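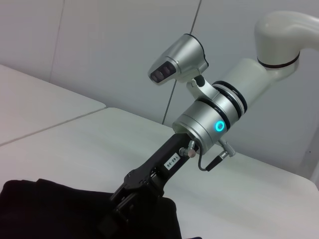
# Contact force limits for soft goods cells - what does your written rule say?

**tarnhollow** wrote:

We are rewriting the shop rules for our fabric handling cells and I'd like to compare with other people. The arms are collaborative types, the work is picking and flattening cloth on a table. The old rules came over from the Vindamitz line, where everything was rigid parts in trays, and half of them make no sense for fabric.

The main problem is contact with the table. With rigid parts the rule was simple: fingers never touch the work surface, any unexpected contact is a protective stop. With cloth you have to go down to the table or you get nothing but air. So people have been raising the contact threshold program by program until the stops go away, and now no two programs have the same number in them.

My draft so far:

1. Table contact is allowed only inside a defined pick zone and only at reduced speed.
2. One contact threshold for the whole cell, kept in the safety configuration and signed off.
3. No threshold changes from the teach pendant during a shift.
4. Fingertips inspected at the start of each shift.

What am I missing? And does anyone write down an approach angle?

---

**pelican_weld** wrote:

You're missing the difference between a process threshold and a safety limit. They are two separate things and your item 2 mixes them up. The safety limit comes out of your risk assessment and lives in the safety configuration, behind a password, with a checksum on the printed sheet. The process threshold is how hard you want to press to get hold of the cloth. It belongs in the program and it must always be lower than the safety one.

If your operators have been raising the safety limit to get rid of nuisance stops, stop the cell and redo the assessment before you write any more rules.

---

**tarnhollow** wrote:

It was the process threshold, I checked. The checksum matches the December sheet on all three arms. But you're right that my wording is bad. I'll split item 2 into 2a and 2b.

---

**oddbobbin** wrote:

We ran the same kind of work at Restel. On approach angle, yes, we wrote it down. Coming in at a slant lets the fingers slide under a fold, coming in straight down gives you a cleaner force reading. We allowed both but each program had to say in its header which one it used. Then when somebody copied a program to another cell, they could see right away that the table height check had to be done again for that angle.

Also put in a rule about the table. If the work surface is made of more than one panel, keep the pick zone off the seam. A fingertip that catches an edge looks just like a hard contact to the controller, and you will spend a week chasing it.

---

**griddle_47** wrote:

I disagree with item 3. Process thresholds need to change with the material. A heavy knit and a thin lining don't behave the same. If the operator can't touch the number, they'll call maintenance for every batch, and maintenance will end up giving them the password so the phone stops ringing. I've seen that happen in two plants.

Give them a range. They can move it inside the range, the program rejects anything outside, and every change goes in the log.

---

**pelican_weld** wrote:

> Give them a range.

Fine for the process value, if the program really enforces the range. A lot of them don't. They show a message and carry on.

---

**griddle_47** wrote:

Then that's a programming fault and it gets fixed. It isn't a reason to lock everybody out.

---

**stubaxle** wrote:

Coming from the maintenance side. Things I would add, all from experience:

- Anything bolted on at the wrist gets listed: camera, bracket, connectors, adapter plate. If the list changes, payload and center of gravity get entered again. A camera on a bracket shifts the center of gravity more than people expect, and if the payload data is wrong your contact detection is wrong too.
- Cable loops at the wrist must be checked through the full wrist travel, at slow speed, after every change. Too short and it pulls on the connector. Too long and it snags.
- Every gripper has a readable label and the number goes in the log with the fingertip inspection. If the label is gone, the gripper comes off until it has a new one.
- Mounting plate screws get a paint mark after they're torqued. Look at the marks weekly.

The label rule got the most complaints and found the most problems. We had grippers being swapped between cells without anyone recording it, and the fingers were not worn the same.

---

**oddbobbin** wrote:

Agree on payload. We had an arm that drifted down slightly every time it was put in hand guiding mode. Somebody had fitted a second camera and left the old payload figure in. The difference was 470 grams. The cell had passed its weekly check the whole time, as the weekly check didn't include payload.

---

**tarnhollow** wrote:

Good one, our weekly check doesn't include it either. Adding it. Stubaxle, do you put the camera calibration in the same check or keep it separate?

---

**stubaxle** wrote:

Separate form, same visit. If the bracket has been touched at all, the calibration is void. We write "void" on the tag, right there at the cell, so production can't start on it.

---

**larchmere** wrote:

Nobody has mentioned dark material yet. On our Kombo cell the black fabric gave very patchy depth readings and the arm would sometimes go lower than it should, as the height of the cloth was being guessed from a few points. The contact threshold caught it every time, but you don't want to depend on that as your normal way of finding the table.

Our rule now is that the table height is taught and fixed. The camera may tell the arm where to go sideways, and it may raise the target, but it may never send the fingers below the taught height. It's one line in the program template and it applies to all colors.

---

**griddle_47** wrote:

That works if the table stays put. Ours are on casters.

---

**larchmere** wrote:

Then the table needs to be fixed down or located against stops. I wouldn't sign off a cell with force contact on a table that can roll.

---

**griddle_47** wrote:

The casters lock. And we do a touch-off at the start of the shift, three points, compare with the stored values. If it's out of tolerance the program won't run. I think that is better than bolting it down and assuming nothing moved, which is what most people do.

---

**pelican_weld** wrote:

Do both. Bolt it and touch off. The touch-off took us 32 seconds when we timed it, so I can't see the argument for skipping it.

---

**tarnhollow** wrote:

OK, second draft from all this. Tell me if I got anyone wrong.

1. Table contact only inside the pick zone, at reduced speed. Pick zone doesn't cross a panel seam.
2. (a) Safety limits set from the risk assessment, checksum posted at the cell. (b) Process threshold always below the safety limit, adjustable by the operator within a range the program enforces, changes logged.
3. Approach angle stated in the program header.
4. Table height taught and treated as a floor. Three-point touch-off at start of shift.
5. Wrist equipment list kept at the cell. Any change means new payload data, cable check and camera calibration.
6. Gripper number and fingertip condition logged at start of shift.
7. Payload figures compared with the list weekly.

The old document from Vindamitz was 105 pages and I doubt that anyone read past the table of contents. I want this one on a single sheet.

---

**stubaxle** wrote:

Put the paint marks back in under 7. Otherwise good.

---

**pelican_weld** wrote:

I still don't like 2b, but I can live with it if somebody tests the enforcement at commissioning - type in a value above the range and below the range, and record that both were refused. Put that in the rule itself, or it won't get done.

---

**oddbobbin** wrote:

One thing on 5. Say who is allowed to edit the list. At Restel we had two lists for a while, one on the cabinet and one in the office, and they didn't agree.

---

**tarnhollow** wrote:

Maintenance edits, production reads, one copy on the cabinet door. Paint marks and the range test are in. I'm sending it to the Trarau site for comments next week since they run the same arms, and I'll post whatever they send back.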